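Packing Up the Plamthorpe Studio
20 January 2018

Well, the time has come! After 11 years above the old Allwood building we are moving the whole craft studio across town to Martens Street, and the doors will open there in February. So many of you asked to follow along that we thought a little gallery would be a nice way to share the packing (and to give our backs a rest while we put it together).

We have 15 big worktables to get across town, more jars of buttons than any studio should own, and shelves of supplies that all need to be wrapped, taped and labeled before the truck comes. We started with the breakables, moved on to the paper drawers, and left the kiln for last – it needs a clear path to the stairs and a very patient crew. Thank you to everyone who dropped off boxes and old newspapers, we are using every bit of it!

Click on any picture to see it larger.

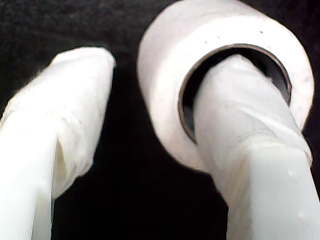
A big white roll of tape against a black background. We do love a nice thick roll, and there is plenty more wrapping to do before February – come and see us in the new place!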